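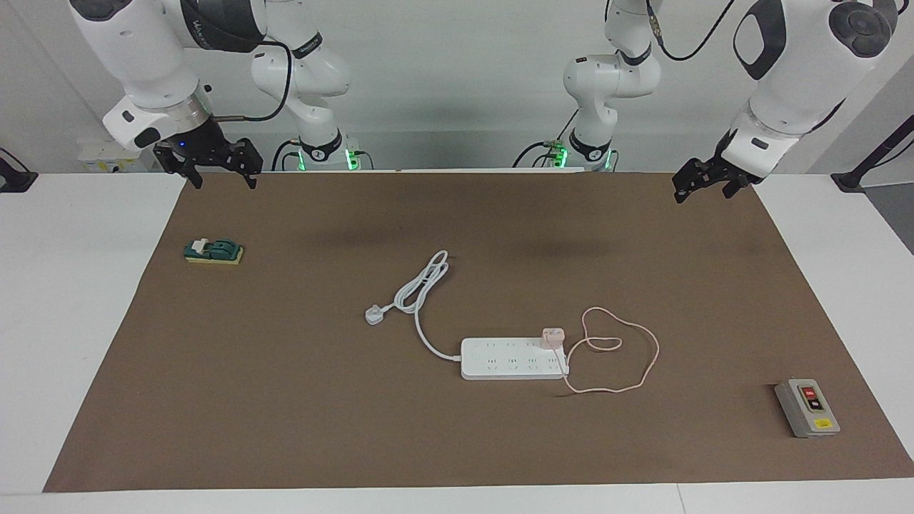
Óleos de canabidiol: o que muda na rotulagem e no controlo de lotes

A partir de janeiro, os preparados orais de canabidiol distribuídos pela Sudatent passam a ser acompanhados de um boletim de análise por lote, e não por fornecimento. A alteração abrange as três concentrações em catálogo e aplica-se também às embalagens de 10 ml destinadas a início de tratamento. Os lotes já em armazém podem ser dispensados com a documentação anterior até ao fim do prazo de validade.

O boletim inclui agora o teor de canabidiol e de THC, expressos em mg/ml, o perfil de terpenos, os solventes residuais, os metais pesados e a contagem microbiológica. O doseamento é feito por cromatografia líquida com deteção UV. A forma ácida (CBDA) aparece em linha separada. Nos boletins antigos, CBD e CBDA eram somados após aplicação do fator de conversão, o que dificultava a comparação entre extratos descarboxilados e não descarboxilados.

O lote 2147, do extrato Tarkis, foi o primeiro a ser libertado segundo o novo formato. O valor nominal é de 200 mg/ml e o valor determinado foi de 188 mg/ml, um desvio de 6 % que fica dentro da tolerância interna de 10 %. O lote foi aceite. Recorda-se que a posologia deve ser calculada sobre o valor nominal, salvo indicação expressa do prescritor -- recalcular o volume a cada lote introduz mais erro do que aquele que pretende corrigir, sobretudo com seringas orais graduadas em 0,1 ml.

Conservação

O ensaio de estabilidade do Tarkis prossegue em frasco de vidro âmbar, a 25 °C e a 5 °C. A oxidação do canabidiol em solução oleosa depende da luz, da temperatura e do volume de ar no frasco. Recomenda-se manter o frasco fechado, na vertical e ao abrigo da luz. A refrigeração não é obrigatória. Se o óleo for guardado no frigorífico e apresentar turvação, deve voltar à temperatura ambiente e ser agitado antes da medição da dose. Uma turvação que persista depois disso deve ser comunicada, com indicação do número de lote.

Interações

Vários leitores pediram que se repetisse a nota sobre interações. O canabidiol é metabolizado sobretudo pelas isoenzimas CYP3A4 e CYP2C19 e inibe esta última. Na prática:

Clobazam: aumento da concentração do metabolito ativo, com sedação. Pode ser necessário reduzir a dose.
Valproato: maior frequência de elevação das transaminases. Pedir provas hepáticas antes do início e durante o tratamento.
Varfarina: casos descritos de aumento do INR. Vigiar mais de perto nas primeiras semanas e a cada alteração de dose.
Rifampicina e outros indutores: diminuição da concentração de canabidiol.

A toma com uma refeição rica em gordura aumenta de forma marcada a absorção. Interessa menos a escolha (com ou sem alimentos) do que a constância. O doente que toma a dose da manhã em jejum durante a semana e depois do pequeno-almoço ao domingo terá exposições diferentes com o mesmo volume.

Documentação

A ficha de registo Nechyporuk, usada até agora para a titulação, foi revista por Vsevolod Hladun. A nova versão tem uma coluna para o número de lote e outra para a relação com as refeições; o campo «variedade» foi retirado. A designação da variedade da planta diz pouco sobre a composição do extrato final e estava a ser preenchida de forma inconsistente.

A versão revista está disponível na plataforma Kallach, na área de formulários. Os registos abertos na ficha antiga não precisam de ser transcritos -- basta anotar o lote em curso na margem e passar à nova ficha na consulta seguinte. Os pedidos de boletins de lotes anteriores continuam a ser feitos pela mesma plataforma, com indicação da concentração e do número impresso na base do frasco.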